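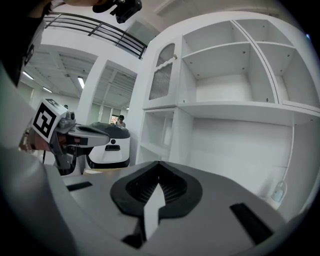 November, collection notes, bay by the white shelving unit. Started 09.40.

Setup as left by Hilde: two hand-held grippers, marker cube on the second, fisheye view on both. Task for the morning was placing and retrieving on the open shelves, one operator per gripper. Target for the Selach set is 400 accepted episodes.

First block: 18 episodes, 9 accepted. Rejects were nearly all tracking loss. When the second gripper is held side-on to the first, only part of the cube is presented and the pose jumps. Albane suggests a fixed start pose with two cube faces towards the other operator. Tried it before lunch, too few takes to say.

The shelving is plain white and gives the visual tracking very little to hold on to. The mesh door is better. Small dark screw holes inside the upper compartments may be enough at close range — to check in the Lurix logs.

Lens distortion bends the unit strongly. Do not judge shelf edges by eye from the raw video; use the undistorted copy.

Ceiling lights: leave all on. Exposure stays locked for the whole session, otherwise episodes from the two grippers do not match.

Loose white cable down the right of the back panel. Tape it flat or keep it in every take, but not a mixture. Narayanan to decide.

Labels: "left" and "right" mean the operator's left and right. Kirsty found nine older episodes with this reversed, now corrected in Pluvico.

To do: recalibrate cube offset, rerun the side-on takes, ask Gemma for disk space.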